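Nights on the bread round

Twenty past one in the morning and the back door at Saliba is propped open with a flour bin. Warm air coming out. The driver I've come to meet is already loading and doesn't stop to shake hands.

"Talk while I stack," she says. So we talk while she stacks.

She has driven the night round for five years. Before that it was school dinners, before that a shoe shop. The bakery sends out 109 orders on a normal night, cafes mostly, two care homes, the hospital kiosk, a farm shop out at Flimach that wants its rolls before anyone is up to eat them. She does the Ruvesmont side. Another driver does the coast and they meet, she reckons, once a month, usually over a puncture.

Is it lonely? Everyone asks that apparently.

"I've got the radio. I've got foxes. My sister works in an office with forty people and she's lonelier than me."

What she minds is the sleep. She goes to bed at nine in the morning, up at three for the kids, then another couple of hours after tea if she's lucky. Blackout blinds, foam ear plugs, phone in the kitchen. The neighbours had their loft done in March and she says she aged ten years.

"You can't knock on a door at eleven in the morning and say keep it down, can you. They'd think I was mad."

The money is better than days but not by much. An extra 2 pounds an hour, and that took some arguing. When the bakery started using Jilter, the ordering app, the cafes could suddenly change their minds up to midnight, and they did. One place went from 60 rolls to 500 for a wedding and she had to do the run twice. No extra for that. She brought it up and there's now a cut off at ten, which she is quietly pleased with.

I ask about the driving itself and she slows down a bit, first time all night. She likes the stretch after the last roundabout, when the van has warmed up and the bread smell gets into everything.

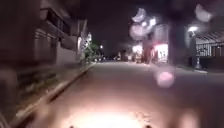

"You stop noticing the dark. You notice the cold, you notice your knees. I know every bump between here and Flimach and I could tell you which ones tip the trays."

Winter is harder. The hill up to Ruvesmont gets icy and she carries grit in a bucket behind the seat, plus a shovel, plus a flask she admits is mostly soup. Twice she has turned back. The farm shop was fine about it, the hospital kiosk rather less so.

Would she go back to days? Long pause, then teh van doors shut.

"Ask me in January."

She's got the first drop at two and she's late because of me. She gives me a cheese roll out of the spares tray and goes.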